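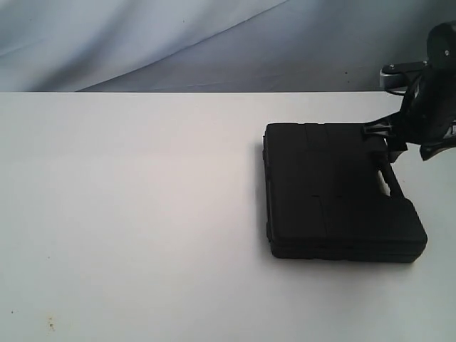
Thursday, case station, cont.

Picking up where Margit left off at lunch. Orance team notebook, whoever has the pen writes. Today that's me, so sorry for the handwriting when this gets typed up.

Plan was: get the black case task scored on paper before we touch any more code. Rules from the Havbridge organizers give us 124 seconds per attempt, one case, white table, no fixtures and no tape marks for the case. Referee picks the starting angle. So we can't practice with the case square to the table every time and then act surprised in March.

Order of approach we agreed on:
open fingers at standoff
come down on the handle side, slow
touch lid, stop
shift toward the handle, close, lift or drag depending on the card

The slow part eats the clock. Went from 30 mm/s to 20 on the last stretch and it feels safer but Margit hates it. She wants to keep 30 and stop earlier. We'll do both and write down numbers insted of arguing.

Black case on a white table is nice for the overhead outline. Not nice for anything on the lid. Grooves are black on black and the edge finder keeps grabbing the line where lid meets base. Shadow on one side also got counted as case in the morning set, which pushes the center over. Threshold is at 101 now, was 115. Better. Leave it there!! If you change it, write it here.

Wrist view calibration: fingers closed, arm parked, table in the lower half of the view. Do this before every block of runs. The fingers themselves have to be masked out or the segmenter thinks they are part of the case (same matte black). Mask file is mask_closed, don't use it with open fingers, different shape entirely. The small stains on the white tabletop also show up as blobs, so min blob size stays on.
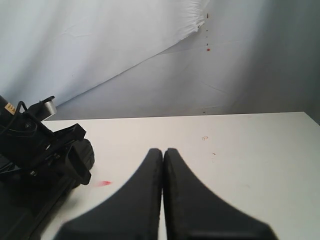

Do we have to redo the calibration if only the fingertips get swapped?

Redo it every time. The Jadby tips sit a little lower than the Fabbri ones, the mask no longer lines up, and the touch height is off too. Takes five minutes. Put your initials next to the time on the sheet.

Other stuff from the afternoon:

- Log file 515 is junk, the clock on the laptop was wrong and the stamps don't match the arm. Keep it but don't plot it.
- Cable check before start: follow the loop with your hand through the whole wrist range, arm powered off. We wrote this rule in the fall and then stopped doing it.
- Stop button goes to the person NOT at the keyboard. Say out loud who has it.
- Gripper close force stays on low until the touch-stop works. High just shoves the case.

Now the bit I wanted to get down before I forget. When the case is far over to the left the wrist camera only gets part of it, so the fitted rectangle comes out too short and the handle guess lands in the middle of the lid. Two ways out: back the wrist off till all four corners are in, or skip the rectangle and look for the long groove by the handle directly. Backing off costs time. Groove is fine when the light rakes across it, bad when it's flat. Margit thinks groove first, back off only if the score is low.
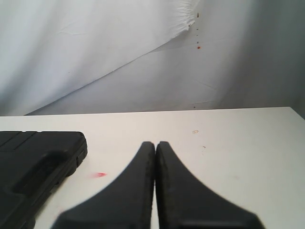 I think she's right, but the score has to mean something first. At the moment it's just the length of the longest line, and a panel line can win if it's long enough. Try length times closeness to the case edge, since the handle is always at the edge. Also throw away anything above the back of the table, the folds in the cloth make great long lines and we got a confident "handle" up there twice in the simulated set.

Rotation: wrist turns to match the groove, not the case outline. They should agree. If they differ by more than 8 degrees, abort and go back to standoff. Don't let it try anyway.

To do
Margit: new score function, test on saved pictures only
me: touch-stop at both speeds, same angle, then three other angles
both: read the card rules again, I'm not certain a drag counts if the case turns while moving
ask the judges' list about the table height, the sheet says one thing and the drawing says another

Arm parked and powered down, key back in the drawer. Battery for the spare laptop is charging by the door, somebody unplug it tonigt pls.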